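Fovero Kitchen Chores: data card and README

Can a robot do your kitchen chores yet? Short answer: some of them, slowly, and on a good day. The long answer is what Fovero is for. It is a set of 600 recorded attempts at small, boring kitchen jobs, split evenly between 300 done by a person steering the arms by hand and 300 done by a trained policy with no help. We put it together because we kept seeing great demo clips and had no good way to tell how a given method would do on a plain weekday counter with too much stuff on it.

I'm excited about this field, and I hope that comes through. I also wash my own dishes, and expect to for a while.

What's in it

Each attempt is one folder. Inside you get the video from every view, the joint and gripper log, a plain text file with the instruction that was given, and a result file. The result file holds one of four words: done, partial, failed, stopped. "Stopped" means a person ended the run for safety or because the arms were stuck in a loop.

The chores fall into five groups:

- Put away: move an item from the counter to a named place (a plate, a box, a cup, a shelf)
- Set out: the same thing in the other direction
- Open and close: lids, flaps, doors
- Wipe: clear a marked patch of counter or cutting board
- Sort: put soft items in one place and hard items in another

Soft toy food stands in for real food in most of the sorting and put-away runs. Real strawberries bruise, roll, leak and go off by the afternoon, and we wanted runs from the morning to be comparable with runs from the evening. The toy ones are harder than they look! They squash under the fingers, so a gripper that closes to a fixed width will either drop them or pinch them flat.

Steered runs and policy runs use the same instruction list, so you can pair them up. The file pairs.csv does this for you. Please use it and don't match by folder name, as the folder names were changed once in June and the old ones still turn up in a few logs.

The counters

We recorded in several home-style kitchens, and we left them busy on purpose. A bare table tells you whether an arm can grasp. A counter with a toaster at the back and cups along the wall tells you whether it can grasp without knocking something over, and that second skill is the one you need at home.
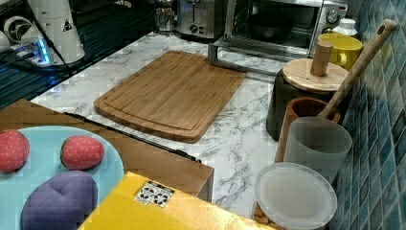

Marble-patterned counter with the bamboo cutting board, toy strawberries on the turquoise plate and a purple plush toy beside them.

This layout belongs to the put-away and sort groups. The cutting board is the usual drop area, and the shallow groove around it turned out to be a nice little test of its own. Soft items don't care about it. Small hard ones catch in it, and then the policy has to notice that the item isn't where it meant to leave it.

The canister with the bamboo lid is used in open and close. Its upright knob is a friendly shape for two fingers, and lifting the lid is one of the jobs our baseline does well. Putting it back straight is another matter. The clear container with the flat lid is much tougher: there's no knob to grab, and clear plastic confuses depth sensing. If your method handles see-through lids, I would love to hear from you.

How the baseline does

The baseline is Sanau, a mid-sized policy trained only on the steered half of the set. We picked it because it runs on one ordinary graphics card and anyone can retrain it over a weekend. Full result tables are in results/, and I won't repeat them all, but the pattern is easy to sum up.

Picking up a soft item and placing it on a flat surface works almost all the time. Watching it do that over and over is still a thrill for me, even now. Wiping works if the patch is flat and nothing stands on it. Sorting works when the items are spread apart and falls off fast once they touch each other.

Opening things is mixed. Anything that needs two hands doing different jobs (one holding, one pulling) is where most of the "failed" results come from. Cardboard flaps are a special case. They spring back, and Sanau has no idea that a flap it opened may not stay open, so it lets go and reaches into a box that has half closed again.

Then there is recovery, and this is the part I'd most like people to work on. A person who drops a toy strawberry just picks it up. Sanau often carries on as if it were still holding it, moves an empty gripper over to the plate, opens it with great care, and goes home. We count that as failed.

So, can machines do household chores yet?

One step of a chore, yes, quite often. A whole chore, from "please clear the counter" to a clear counter, not with this baseline and this much data. Speed is a limit as well. A job that takes you a few seconds can take the arms a couple of minutes. For some people that's fine. If you can't do the job yourself, slow help is still help, and I think that is where home robots will first earn their keep.

Shop-floor work is further along in our small test. Pruvost, our bench partner, ran a cut-down version of the sort group with parts in trays in place of toy food. The same policy did clearly better there, with fixed lighting and trays that never move. Those runs are not in this release.

Known problems

- Reflections. Brushed steel and glossy tile both throw highlights, and these shift during the day. Policies trained on morning runs do worse on evening ones.
- Edges. Items near the front of the counter are often only partly in view. We kept these runs in.
- Labels. "Partial" was judged by one person, Solange Leclerc, to keep it consistent. Her notes are in judging.txt and they're worth reading before you argue with a score — she has usually thought of your objection already.
- Names for things. The instructions sometimes say "plate" and sometimes "dish" for the same object. We left this alone. People talk that way.
- Issue 1862 in the tracker covers a timing slip between the gripper log and the video in some of the wipe runs. There is a fix script in tools/. Run it once only; running it twice shifts the logs too far the other way.

What it's good for, and what it isn't

Good uses: training small policies, testing grasping among clutter, studying drop recovery, teaching. It is a friendly size for a class project.

Poor uses: claims about safety around people or pets, anything to do with heat or sharp tools, and claims about kitchens in general. None of the chores involve cooking. The stoves and ovens are background, and no instruction asks the arms to touch them.

Getting started

Download the archive, unpack it, and run the check script in tools/. It reads every folder and tells you which files are missing. Then open one steered run and one policy run of the same instruction side by side. Do this before you train anything. You will learn more in ten minutes of watching than from the tables, and you may well find yourself cheering for the arms.

The loader in load.py gives you video and joint data at a common rate. If you want the raw rates, set raw=True and be ready for uneven time steps.

Contributing

New counters are very welcome, messy ones most of all. Keep to the instruction list where you can, write down the time of day, and send the failures along with the successes. Please don't tidy up between the steered run and the policy run.

Questions go in the tracker. Solange and I both read it, usually in the evening.

Related items

Provent: recorded laundry folding, towels and shirts
Sanau training notes and settings
Fovero judging guide
Pruvost bench sorting, short report
Drop recovery: open problems and a reading list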